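Drendovov Upholstery > Customers > Chair and Seat FAQ

Chair and Seat FAQ

Last updated 19 Jun 2019

These are the questions we get most often at the counter and over the phone. If yours isn't covered, call the Endirbridge shop and ask for Birutė Sakalauskas, who handles all estimates.

What kinds of seats do you work on?

Dining chairs, desk chairs, kitchen stools, piano benches, window seats and small armchairs. We take sofas up to two cushions wide. We do not do car seats, boat seats or recliners with a motor. For woven cane or rush, we take the frame in and send the weaving out to Liepiņa, so allow extra time.

How much does it cost?

A drop-in dining seat starts at $55 in labor. Fabric and foam are extra. A fully upholstered dining chair with a padded back starts at $98. Armchairs are priced after we see them. If you are bringing a set, tell us how many when you ask for the estimate. The price per chair comes down for sets of 4 or more, provided they are all dropped off together and use the same fabric.

Can I get an estimate from a photo?

Yes, for a first figure. Send one picture of the seat, one of the underside and one of the worst spot. Please also measure the seat at its widest point and from front to back. The final price is set once the chair is in the shop and the old cover is off. If it goes up, we call you before doing any more work.

Can I bring my own fabric?

You can. We need it washed or dry-cleaned if it is secondhand, and it has to be heavy enough for seating. Quilting cotton and most curtain fabric will wear through at the front edge in a year or two. Do not cut it beforehand. Patterned fabric takes more yardage because the repeat has to line up from chair to chair, and stripes are the same.

Do I have to replace the foam?

Not always. Press your palm into the middle of the seat and let go. If it comes back up right away, the foam is probably fine. If you can feel the board or the webbing, it should be replaced. Foam that has turned to yellow crumbs always goes.

My chair wobbles. Do you fix that too?

We reglue loose joints and replace corner blocks. It is best done while the seat is off, so mention it at drop-off. Achilleas Nikolaidis does the frame work and is in the shop in the mornings only. Split legs and missing spindles can usually be repaired, but we quote those separately. 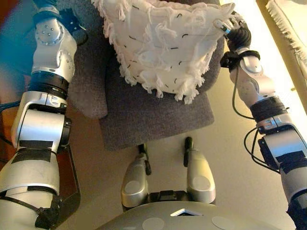 How long will it take?

Drop-in seats are ready in two weeks. Armchairs take four to six, depending on the fabric order. November is our busiest month, when people want their dining sets back before the holidays, and we stop taking new dining work for the year once the schedule is full. There is no rush service.

Do you pick up and deliver?

Inside Endirbridge, yes, for a flat fee that covers both trips. For Tototville and beyond, you will need to bring the pieces in yourself. If the seats unscrew from the chairs, you can leave the chairs at home and bring just the seats. Put a piece of tape under each one and number it to match its chair, as older sets are rarely identical underneath. Keep the screws in a bag.

How do I look after the new cover?

Vacuum it with the brush attachment every few weeks. Blot spills with a dry cloth and do not rub. Check the care tag we staple under the seat before using any cleaner, and try the cleaner on the underside first.

What if something goes wrong?

Seams, staples and webbing are covered for one year from pickup. Bring the chair back with your receipt. Wear, stains, fading and claw marks are not covered.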